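Home | Notebook | Materials | Timetables | Contact

Risgate workshop notebook
12/05/2026
Reading time: 3 minutes

Second go at the fractions-by-jumping lesson. Last time the number line was chalked on the playground and it rained, so we had a lesson on evaporation instead. This time: masking tape, hall floor, one line from 0 to 2 marked in quarters.

Tape went down well enough. Jolien Dierckx measured, I crawled. We set the gap between quarters at one ordinary child's jump, as judged by me, an adult with a bad knee. Too short. The older ones cleared a half when they meant a quarter and then argued, quite correctly, that the line was wrong. Make the gaps longer next time and let a child do the test jump.

What we ran:

Warm-up, call a fraction, run to it. Fine until I called three quarters and the whole class arrived at once. Needs parallel lines, or a smaller class, or softer children.

Adding in pairs. One jumps the first fraction, the partner jumps on from there, both shout the answer. The shouting is the weak part. They shout whatever the pair next to them shouted. Jolien got round it by having them write the answer on a slip before the second jump, and suddenly we had wrong answers in five different flavours, far more useful to a teacher.

Relay. Run, take a card, solve it, run back, next one goes. Over 200 cards cut for this. We used a small corner of them. The Dutari card set has nice big print but the backs are shiny and they skate across the floor when anyone runs past. Penier ones are duller and stay put. I'd pay for dull.

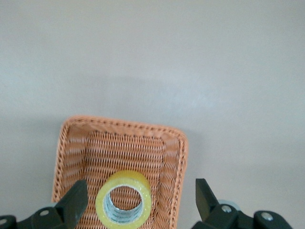
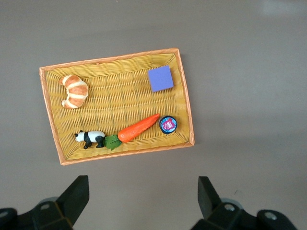
Woven basket on a grey surface, both times.

On the relay again: the fast runners are not always the fast adders, and for once the same few didn't win everything. One boy who normally treats a worksheet as a personal insult did his sums out loud all the way back to his team. Against that, the waiting line is dead time. With teams this size most of them are standing still, in a lesson whose whole selling point is that they aren't. Teams of 3 would fix it. So would giving the waiting ones a balance to hold, though I can already hear the falling over.

Heart rates: we had a plan to count pulse for half a minute and double it, so as to sneak in the two times table. Several pupils couldn't find a pulse and were a bit too pleased about it. Park until September, and teach pulse-finding sitting down first.

Van den Broek asked whether any of this sticks, or whether they just like the hall. Fair. Jolien wants the same short quiz given to both classes a week after, one having jumped and one having sat. I want that too, provided somebody else marks it.

To do:
- longer gaps, second tape line alongside
- slips and pencils at both ends (pencils on string, they walk)
- relay teams of 3
- write the quiz, keep it to one side of paper
- get the tape up before lunch is laid in there. It took the varnish with it in 2 places and I have moved a bench over the worse one

Notebook contact: workshop desk, Risgate | Copyright Risgate workshop | Back to top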